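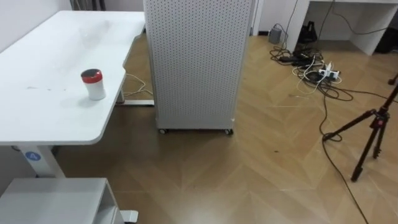

Ticket: Duplicate records after upload from Nepia to Rillell
Status: Open, waiting on reporter
Opened by: Keegan Ngata
Area: Bird counts / import

Wednesday, 8:40 am
Uploaded the November counts for the Valladura estuary from the Nepia app last night. The file had 391 rows. The site page now says 1,976 birds of all species for the high tide count, and my notebook total is well under that. Dunlin and Gray Plover look doubled. Sanderling is fine. Two Brant entries have no count at all, just an X.

9:15 am, support
Thanks. Did the app show an error during the upload, and did you press Send more than once?

9:32 am, Keegan
It stopped at row 100 and said "connection lost." I pressed Send again and it finished. I didn't see any other message.

10:05 am, support
The first 100 rows were saved before the connection dropped. The second attempt started from the top. Rillell normally rejects a repeat if species, site, time and observer all match. In your file the start time was rewritten on the second send, so the repeats went in as new records. Rows for Sanderling come later in the file and were only sent once.

The X entries are a separate problem. Please check whether the Brant counts were typed with a plus sign, such as 50+.

10:20 am, Keegan
Yes, both were 50+. They were flying behind the Florel sandbar and I couldn't get the whole flock. Do I lose those?

10:41 am, support
No. Edit each one, enter 50 as the count and put "minimum" in the comments. The import doesn't accept a plus sign in the number field.

For the duplicates, please don't delete anything by hand yet. I have marked the second batch as hidden so it stays out of the site totals.

1:50 pm, Keegan
Brant fixed. Total has come down, but Gray Plover is still roughly twice what I wrote down. Cleared the app cache and reloaded, same number.

2:25 pm, support
There are two Gray Plover rows in the original file, one for the roost and one for the mudflat, with the same time. Were these different birds?

3:10 pm, Keegan
Need to check the notebook. I think the roost birds moved over when the tide dropped. Will confirm tonight.

3:14 pm, support
OK. Leaving both rows in place until then.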